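Guides > Table Setting > Bredier Set > Laying Out

Print this page | E-mail this page

Search guides Enter keyword Go

Section 2: Laying out the table

Read this section before you unpack the small parts. Allow 10 minutes.

1. Clear the table and wipe it down.

2. Unroll the paper mat and smooth it out from the middle. The mat may curl at the ends for the first 10 minutes or so.

Note: Replacement mats are ordered under part number 747.

3. Put the tray down on the left of the mat with its open side up. Leave it empty for now.

4. Set the chopstick stand on the right and lay both chopsticks on it.

Caution: Do not stand the tray on the edge of the mat – it will rock and the paper will tear.

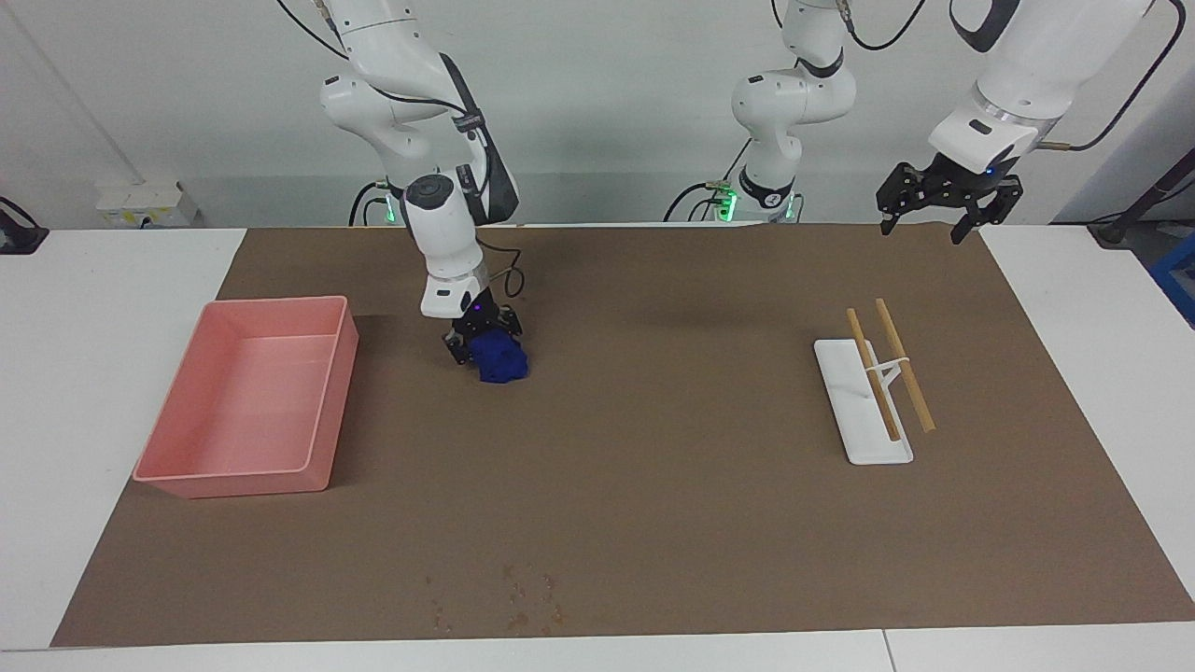 Cloths and other soft items go in last, when the hard pieces are in place. Fold or bundle them loosely and lower them on to the paper. Check the layout at this point: the pink tray should have nothing in it and the two wooden chopsticks should be on their white stand, well away from the tray. Left-handed users can swap the two sides.

5. Go on to Section 3, Filling the tray.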